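4. Cleaning and re-oiling the worktop

Clear the worktop before you start. Keep the Peltano oil away from heaters and naked flames.

1. Wipe the surface with a damp cloth and leave it to dry overnight. 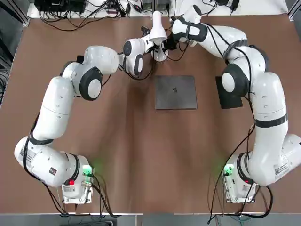

Fig. 4: Brown tabletop

2. Sand lightly along the grain with 300 grit paper.
3. Brush off the dust and apply a thin coat of oil.

Note: Mask any wall panel next to the worktop. Rub small marks on the panel with a dry cloth first. 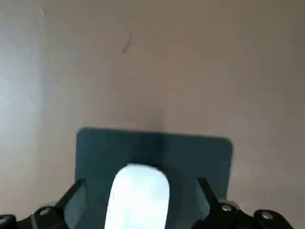

Fig. 5: Beige surface with a thin dark mark

4. Lay used cloths flat outdoors to dry. Oily cloths can catch fire if bundled.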